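The Long Way Round to a Mended Chair
A spring week among the repairers and ironmongers of the Serar valley

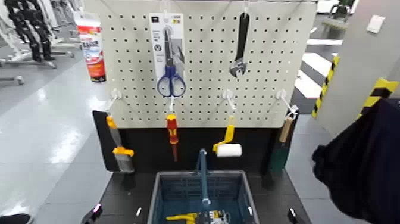 Scissors, still in their packet, share a white pegboard with an adjustable wrench and a paintbrush.

I had gone to Osiven to write about walking. The path along the Serar is at its best in March, when the river is high and the alders have that purple haze on them, and I had a good pair of boots and a very bad map and every intention of filling my notebook with birds. Then, on the second morning, the strap of my rucksack came away from its buckle halfway up the main street, and I went into the nearest shop to ask for a safety pin.

The nearest shop was Zelenák, which has sold hardware in Osiven for longer than anyone I met could remember, and I was in there for an hour and a half. I came out with the strap restitched in waxed thread (mended by me, under close supervision, at the end of the counter), a curved needle in a twist of brown paper, and the beginnings of a different article altogether.

If you grew up near a shop like it you will know the smell already – paraffin, string, seed potatoes, a little rust. The long wall behind the counter is made of drawers. There are 164 of them, and I can give the number with confidence as each one has a small enamel disc screwed to the front, starting at 1 by the door and finishing at 164 beside the stove. Nothing else is written on them. You ask for a brass cup hook and the woman serving walks to drawer 71 without looking up, still talking to you about the price of eggs. She told me it took her two winters to learn them, and that she still dreams about the forties, where the washers are.

You can buy one screw there. I know this sounds like a small matter, and perhaps it is, but I have a biscuit tin at home that weighs as much as a cat and is filled entirely with the screws I didn't need from packets of twenty. I stood and watched a man buy one screw, one, and have it wrapped, and pay for it with a coin, and then stay to argue for a while about whether it would rain.

What interested me more, as the week wore on and the birds went unrecorded, was what people did with these things once they had got them home. The valley mends. I don't want to be romantic about it, and several people there would be cross with me if I were. The nearest big town is a long bus ride away, the bus is unreliable, and for a good many years there simply wasn't the money to replace a kettle every time the kettle misbehaved. But the habit has outlasted the need, or some of the need, and it has become the way people spend a wet afternoon. I saw a garden gate with three different kinds of hinge on it. I was given tea from a pot whose handle had been replaced with a loop of tightly bound cane, very handsome, and a good deal more comfortable than the other sort.

Two miles upstream is Fomamden, which is hardly more than a church, a bridge and a row of cottages facing the water, and it is known in the valley for chairs. They aren't grand chairs. They are low, ladder-backed kitchen chairs with rush seats, and the rushes are cut from the Serar itself in high summer and dried in lofts until they turn a sort of greenish gold. A seat lasts fifteen or twenty years if the children don't stand on it. Then it sags, and then it splits, and then somebody carries the chair down to the end cottage with the blue door, where a retired schoolteacher will put a new one on it for you or, if she likes the look of you, make you do it yourself.

She liked the look of me, I'm afraid. I spent most of a Friday, 22nd March, on a stool in her kitchen with a bundle of damp rushes across my knees, learning to twist two of them together into a cord, away from you and towards the corner, over and under and round, and pulling each turn down against the last with the side of my thumb. The twist has to be even. Mine was like a plait done by a child in a moving car. She looked at it for a time, kindly, and then said that the great thing about the underneath of a chair was that most visitors never saw it, and that we might call this the underneath.

By four o'clock I had done a strip as wide as my hand. She can finish a whole seat in a day and have supper on. She learned it from an aunt, who used to charge 50 for a seat in the old money and take a hen if the money wasn't to be had, and she remembers lying under the table as a girl, listening to the creak of the rushes and falling asleep to it. I can quite see how you might. It is a lovely sound, a bit like someone walking on snow.

I asked her, as one does, whether anybody young was learning. I had my sad face ready for the answer. But she said there were more of them than she had stools for, and that the trouble was they all wanted to come on Saturdays. They arrive with chairs bought for next to nothing at sales, and they are impatient and have to be told to sit up straight, and one had brought a cake. She thinks it has to do with rents. People who can't have a house can at least have a proper chair, she said, and take it with them.

The figures, such as they are, seem to agree with her. Osiven has something under 4,000 people in it, and the evening classes in the old grain hall, 3 of them now, have had to put their names in a hat this spring. Upholstery goes first, then clocks, then a course called simply Small Repairs, which covers sash cords, dripping taps, sticking drawers and (by popular request) zips. I went along to the zips. We sat at long tables under a very bright light with our broken coats in our laps, all of us rather shy, and a patient man with half-moon glasses went from one to the next with a pair of pliers and a stub of candle. You rub the candle on the teeth. I had been told this by my grandmother and had never once believed her.

I did walk in the end. On my last day I took the path from the bridge at Fomamden as far as the weir, and there was a dipper on the stones, bobbing away, and a kingfisher, or the blue streak that I always choose to believe is a kingfisher. The rucksack strap held beautifully. My stitches are large and they wander somewhat to the left, and I find I keep putting my hand up to feel them.

On the way back I called in at Zelenák for some more of the waxed thread, having thought of a cushion, two pairs of gloves and the canvas cover of the garden table, all waiting at home. It is in drawer 118. I got there before she did, and she let me open it.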